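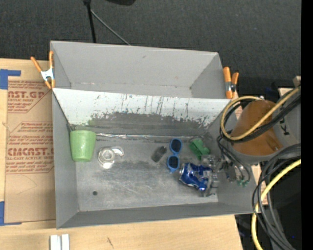
Recording pick attempts in the two-compartment bin

Last edited 11/11/2025 by Jayanthi Kulkarni

Read the arm startup page first. These steps assume the arm is homed and the Munshi recorder is running.

1. Set the bin

Put the bin on the tabletop with the larger compartment toward the front. Clamp both side walls near the divider, one spring clamp per side. Push on a corner by hand. If the bin slides, reseat the clamps before going on.

Check that the cables and tubing clear the bin walls at both ends of travel. Do this at low speed.

2. Load objects

Place all objects in the front compartment and leave the rear one empty. Mix shapes and surfaces: a tumbler, a crushed can, sunglasses, a clear tape dispenser, a toy block. Include at least one transparent item. The current model misses these most often, and the December retrain depends on having more of them.

Do not line objects up or stand them on end. Drop them from just above the rim and leave them where they land.

3. Record

Start a new episode in Munshi and enter the object set code. Each episode is one pick and one release. Stop the recording after the fingers open and the arm has backed away, with no early cuts. The time limit is 60 seconds.

After 3 failed grasps on the same object, end the episode, mark it "fail" and move on. Keep the file. Failed attempts are used in training.

4. Label

Enter object, result and release side. If the fingers touched a second object, tick "contact". Leave unclear cases blank for Mwangi Makokha to review.

5. Upload

Copy the session folder to Lindell and run the checker. It rejects episodes with missing joint data or a gap in the video.

The set now holds 2,392 episodes, of which 596 are marked "fail". Send rejected file names to Yuzuki Honda.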